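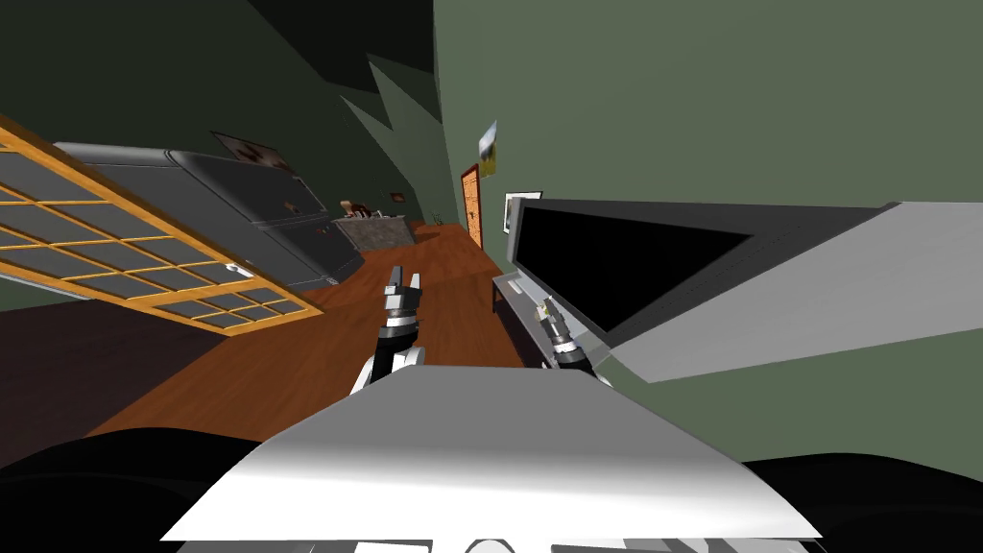

Two grippers, a wooden floor and a big monitor.

April 25, 2020

I have now played the new Velura record four times, which is three more than I wanted to, and I still can't hear the masterpiece everyone keeps going on about.

Some background. Prendik put it out as a run of 400 on vinyl, and the sleeve note calls it "a lost chapter of northern electronic soul". Lost by whom? The band only formed in Murdale 10 years ago. Their first album is still easy to find and it's much better, mostly because the songs stop when they've run out of ideas.

This one is 84 minutes long. The opener, Sitthichai, takes up 19 of them and has maybe five minutes of tune in it. There's a lovely bit near the middle where the bass drops away and you get just voice and organ – then the drum machine comes back and plods on to the end. I kept waiting for a key change. Even a cough would have done.

Side three is the one to try if you must. Two short songs with proper choruses, and the singing sounds less bored.

I'm told it all makes sense live. People say that about a lot of dull records. They were meant to be playing in August and I had half a mind to go, but I don't suppose that will happen now. My copy is going up for sale, sleeve note included.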